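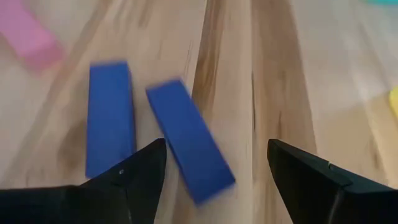 Session 3 is on reading the surface of a board before any tool touches it. Most of the mistakes I see in the first weeks come from planing or sanding a piece without looking at which way the grain runs. A light wood is good to learn on, as the darker grain shows up well against it. On the pale blond surface shown with these notes, a warm brown band runs down the center and gets wider and softer as it goes. To the right of it are long, faint brown stripes with creamier areas between them, and the left side is much paler. Learn to find the strongest band first and then work outward from it.

Terms for this session

Grain direction: the way the fibers run along the length of the board. The lines on the face give you a first idea of it. The edge of the board tells you more, so check both.

Figure: the pattern you see on the face. Two boards from the same log can look very different depending on how they were sawn.

Flat sawn: cut so that the growth rings meet the face at a low angle. The lines tend to be wide and often form arches.

Quarter sawn: cut so that the rings meet the face close to a right angle. The lines are straighter and closer together.

Sheen: how much light the surface gives back. A board can have a slight gloss from the finish or from a sharp plane. Tilt it toward the window and look again before you decide.

Bench exercise

Take one board from the Skidport rack. Wipe off the dust with a dry cloth. With a soft pencil, draw an arrow on the face for the direction you think the grain runs, then turn the board on edge and draw a second arrow there. If the two disagree, trust the edge and take a light test pass with the plane set very fine. Stop if the fibers lift or tear — turn the board around and try from the other end.

Write down in your notebook:
- the color of the base wood and of the darkest line
- whether the lines are straight, fanned or arched
- which end you planed from and what the surface felt like after

Keep the board. We will stain half of it in session 4, and you will want the notes to compare.

Notebooks are worth 31 points of the course grade. Late ones go in the tray outside Aurora Pinheiro's office, with your name on the cover.

Search course pages Search Clear

Filed under: Handouts, Wood Basics, Surface and Finish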